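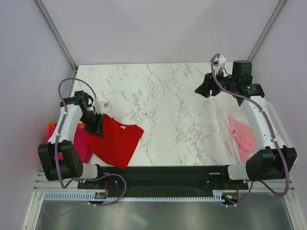

Visiting the Stallard costume galleries with my mother in May, is one day enough?

Posted 2nd March by Sandedari

Hi everyone! My mother and I have been promising ourselves this trip for years, and we're finally booking it. She sewed bridal gowns for most of her working life, so she's the kind of visitor who stops at every single hem and wants to know how the lining went in. I know the Stallard splits its costume collection between the main building and the Lucero house across the park, and I can't work out whether we should try to see both in one day or spread it out. She walks fine but gets tired after lunch. Also, does anyone know if sketching is allowed? She likes to copy down sleeve shapes. Thank you so much in advance!

Meltum

Oh, your mother and I would get along. I went last spring and I'd say take two days if you possibly can. The main building has the big evening gowns and the church vestments, and the lighting is very low in those rooms (it's for the silk), so your eyes get tired before your feet do. The Lucero house is smaller and much calmer, with the day dresses and the children's clothes, and there are benches in nearly every room. I'd do the main building first thing in the morning, have a long lunch, and save Lucero for the next day. Pencil sketching was fine when I went, but they made a lady put away her pen, so bring a couple of soft pencils. Do ask at the desk about the study drawers too. They pull out, and you can see the inside of a bodice with all the boning channels, and I stood there so long that my husband went off and had coffee without me.

quiltnut3149

One day is plenty. Park shuttle takes 20 minutes.

hemandhaw

I'm going to land in the middle here. We did both in a day and enjoyed it, but we skipped the hats and shoes completely, and I've been a bit sorry about that ever since. The shuttle is fine, although the line for it gets long in the afternoon. If you do go for two days, check whether your ticket covers the second one before you pay, as ours didn't. Have a lovely time with your mom!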